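Search this site Enter keywords Go

Keeping a shared room in order – speaker notes
Tollness branch meeting, October 27, 2026

Start without the slides. Say good morning, ask if they hear me in the back.

My talk is on shared rooms. I mean a room where office work and lab work are done under one roof, and where people come and go all day. At Telleva we have such a room. I was asked to tell how we keep it in order, and I will also tell where we do not manage.

First point: the desk. A desk in a shared room is used by many people, so it collects things. Our rule is that only what belongs to the work of this hour stays on the desk. A personal bottle is allowed. Bags go under the table or on the shelf by the wall.

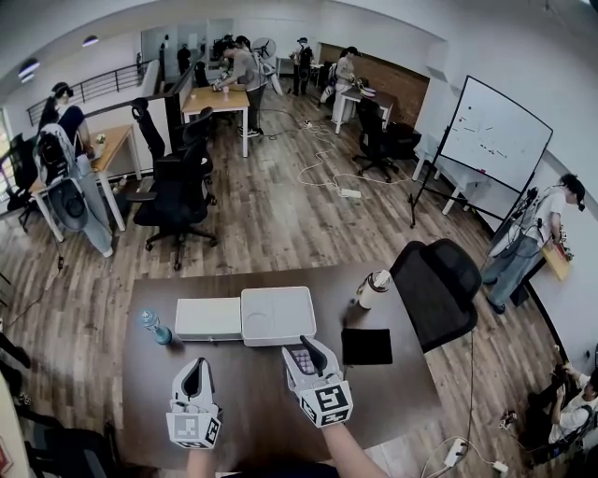
Desk with two white boxes, mesh chair on the right side, whiteboard on its stand.

Let them look for a moment. Then speak of the boxes. We like open boxes for things in use, and flat ones for things that wait. If the box has no name on it by Friday, it goes to the store room. People were angry with this rule for one month, then they began to write names.

Second point: cables. A power strip on the floor is easy to put there and hard to take away. In the Brumitz office they fixed the strips under the desks and paid 800 for the whole floor. I think it was money well spent. We have not done it yet – say this openly, because somebody will ask.

Third point: chairs. Chairs with wheels travel. In the evening we push them back to the tables. It takes few minutes and the cleaning is much easier.

(Drink water. Next slide.)

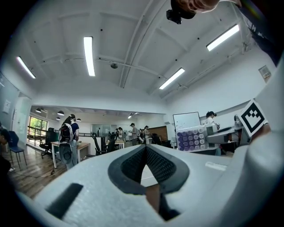 Small parts need their own order, different from the order of the desk. Caps, lids and stoppers roll away, and once they are mixed it is slow work to sort them. We keep them in trays, in rows. With the purple caps in the gray tray you notice the few white ones very fast, even when you only walk past. In a bag you would have to search for them. Our last order from Marín was 2603 caps, and we put them in trays the same day they came.

Here I can ask the audience how they store their small parts. Wait for two or three answers, not more. If it is quiet, go on to the whiteboard.

Whiteboard: leave free space on it. Old notes we wipe on the last working day of the week. Who wants to keep a note takes a photo of it.

Questions, then coffee. The label sheets are on the table by the door, 70 copies, please take only one for each team.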